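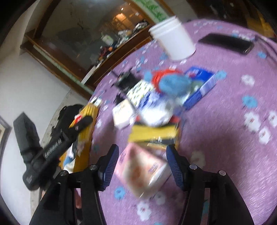
The heap on the round table, purple cloth, before sorting. Pink box in front, yellow ridged container on its side at the left.

Friday, August, 9:40

OK so today is table day. The round table has been the drop zone all summer and I want it back by lunch, or at least I want to see some of those flowers on the tablecloth again. The rule I'm trying this time: everything that comes off the heap gets a place or a question mark, and nothing goes back on the heap "for now." (I wrote the same rule down in the spring. We know how that went.)

Places I've set up before touching anything:
Shelf A - unopened packages, stock
Shelf B - opened but complete
Gray bin - parts, loose bits, things missing their box
Cloth bag - anything fabric
Question tray - you get one week to claim it, then I decide

10:15

Started with the packages nearest the chair, so the pink box first, then the yellow package with the black band. Both to shelf A. The white cardboard box with the faint blue printing took longer. I wanted to use it as a shipping box for the Votulura returns but one flap is too soft, so it's now holding packing paper under the bench. If somebody finds a better box please swap it out, I won't be offended!

The little white box went in the question tray. It has a part number on the bottom ending in 374 and I can't match it to anything on the Ginting order. I checked the list twice. Could be from the Rernolness batch, whose paperwork is still in the blue folder (the folder is in the second drawer, not the first, I moved it in July and keep forgetting myself).

10:50

Fabric. The light blue cloth thing was near the top of the pile and had a red thing half under it, and I'd been walking past both for weeks without once picking them up. Blue is in the cloth bag. Red is in the question tray with a sticky note on it. I know it's bright and hard to miss, so whoever misses it should be able to find it.

Side note on the tablecloth: I still love it, but it slides. Every time I pull something heavy toward me the whole cloth comes along and the stuff on the far side creeps closer. I put five of the small clips along the rim and it's a lot better. They do catch your sleeve when you reach over, so maybe move them round to the window side when you're working there.

11:30

Left side of the table. The long black tool with the white lettering now goes on the wall hooks and I'd like it to stay there, please. It was sticking out past the edge and I've bumped it with my hip more times than I want to admit. The black pouch went on the hook next to it. I don't know for sure that they belong together, but that's where I'd look for it.

The tall yellow container is standing up again, on the floor by shelf B. Lying down it rolls (the ridges don't stop it, I had hopes) and it takes up a third of the good working space. The black box that was standing next to the table got pushed back against the wall so there's room for a second chair.

12:20

Boring but useful: I updated the stock sheet as I went. Shelf A is up to 87 lines now, including 13 I added this morning. A couple of those were already on the sheet under different names, so I merged them and kept the older name. If you search for something by the new name and get nothing, try the Trendura name first, that's usually the one that was used.

The white package with the green and blue shapes and the blue-and-white box are both on shelf B. They'd been opened and taped shut again, by me I think, it's my kind of tape job.

12:45

Stopping for food. Table is clear except for the tape gun, the marker and my mug. There's a mark on the cloth near the middle where the heap was, looks like old label glue. Tried warm water and dish soap, got maybe half of it. Going to try rubbing alcohol on the underside of the hem first in case the purple runs.

To do:
- check 374 against the blue folder
- more clips
- new labels for shelf B, the old ones are curling
- ask about the small black thing that was at the back next to the patterned package. It's in the gray bin for now, on top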